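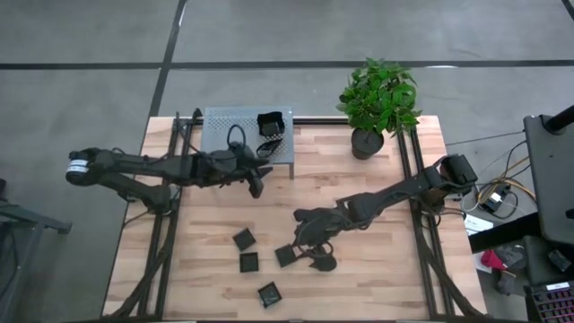
Butcher-block top in pale tan and cream strips.

Trevaskis bench oil, 400 mL tin

I've gone through 2 tins since April and I'm smitten! The Tarkine blend goes on thin, smells faintly of orange peel and doesn't leave that sticky film I used to get with Prastton. Wipe it on, wait 12 minutes, buff it off – done before the kettle's boiled twice. It really brings out the colour in older timber too. My only gripe is the lid, which needs a screwdriver every time. I'll be buying more.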